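Arngate Allotment and Garden Society
Minutes of the general meeting, 2007-10-19
Held in the upper room of the Stostden library

Present: 40 members signed the sheet. Flora Ritchie was in the chair. Minutes were written by the secretary.

Apologies: received from the plot steward for the north side, who is traveling.

1. Minutes of the last meeting
The minutes were read and accepted with one correction. In item 3 the word "hedge" should be "ditch". The correction was made by hand in the book.

2. Matters arising
The lock on the lower gate has been changed. Members who still have the old key are asked to give it back to the secretary. A member asked if the deposit for the old key will be returned. The chair answered that yes, it will, but only against the key.
The ditch behind plots on the east path was cleaned in part. The rest is to be done when the ground is dryer.

3. Water
The secretary reported that the bill for the summer was higher than in the year before. The meter shows 206 units for the last period. Mr. Esteban's plumbing firm looked at the pipe near the compost bays and found a slow leak at the second tap. The repair was made on the same visit and the invoice is expected.
There was a long discussion about hoses. Some members leave the hose running on the ground while they do other work. Other members said that a can is too heavy for them and they can not manage without the hose. It was proposed that hoses may be used if the person is standing at the plot. This was put to the vote and carried, with five against.
The chair asked that it be noted that the taps will be closed in January in any case, as every winter.

4. Money
The balance in the society's account is 3,000 dollars after the payment for the gate. The members asked for the rent list to be put on the notice board without the names, only with the plot numbers. Agreed.
It was asked whether the rent will go up. The chair said there is no proposal to raise it now, and the question will be looked at when the water invoice and the plumbing invoice are both here.

5. Compost bays
The third bay is full and hot and should not be opened. The first bay may be emptied by any member, for own use on the plot only. Again there were potato plants with blight in the second bay. Members are reminded that sick plants must be taken home or burned on the permitted days. One member did not know which are the permitted days. The secretary will write them on the board in larger letters.

6. The Flarnomness bean
Flora Ritchie reported on the seed exchange. The Flarnomness climbing bean did well on the south plots and poorly on the north plots, where the slugs took most of the young plants. Seed has been dried and put in envelopes. Each member may have one envelope, and a second one if any are left after the others have chosen. Please write the name of the bean and the year on whatever seed you bring in exchange. Last time there were many envelopes with nothing on them, and it was not possible to give these out.
A question was asked about crossing between this bean and the runner beans on the next plot. No member present was sure. The chair will look for a book.

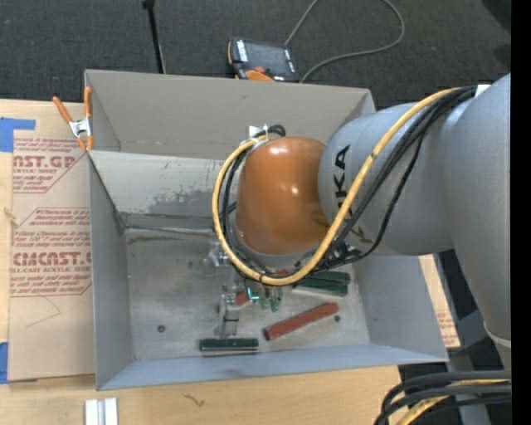
Robot arm over a gray bin of small blocks

7. Paths and sheds
The middle path is too narrow for a wheelbarrow in two places where the edges of plots have moved outward. The holders have been spoken to and have agreed to move the boards back. If it is not done by the next meeting, the secretary will write to them.
A request was received to build a shed larger than the rules allow. After some talk it was refused. The member may ask again with a smaller plan.

8. Any other business
A pair of green gloves and a hand fork were found by the lower gate. They are with the secretary.
One member asked for a second bench. The chair said it can be discussed together with the rent.

Next meeting: in January, same room. The date will be placed on the board.

The meeting was closed by the chair.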